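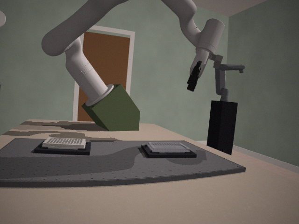
Figure 1. The simulated plate-handling cell, room view.

Fenesgate Automation Course
Handout 4: Comparing end effectors and camera views in simulation

Read this before the lab on Wed 28 April. Bring your printed score sheet.

The cell has two plate stations on a breadboard. Both holders are black and low, and the plates in them differ in shade. In the room view you can compare the tools on the two large arms: a green block on one, a black gripper with narrow fingers on the other. Keep the plate positions fixed while you compare. If you move a holder, start the trial set over.

Part A. Clearance from above
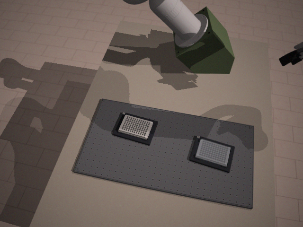 Shih

Use the overhead view to check how far the green housing stays from the plates as the arm travels. Do not judge height by the shadows -- they fall well away from the part that casts them, and they can cross a plate the arm is nowhere near. Read the height from the joint log instead.

Run 14 approaches to the left station and 14 to the right. Write down any approach where the controller stops early. Use the Nidis controller first, then repeat with Pramik at the same speed setting.

Part B. Wrist view

The wide-angle wrist camera shows both fingers and the plate between them, so it is the better view for lining up a grasp. It also bends straight lines. 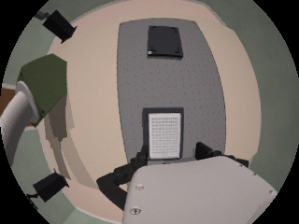
Correct for that before you measure anything. The calibration file is in folder 203, and it needs to be loaded again each time you switch controllers. Take your finger gap from the corrected view only.

For each grasp, record the gap on both sides of the plate, the closing speed, and whether the plate shifted in its holder. A grasp that lifts the plate but tilts it counts as a miss.

Part C. To hand in

One table per controller, plus a paragraph on which view you trusted for the final approach and why. Question 11 on the score sheet is optional. Late tables go in the June review pile.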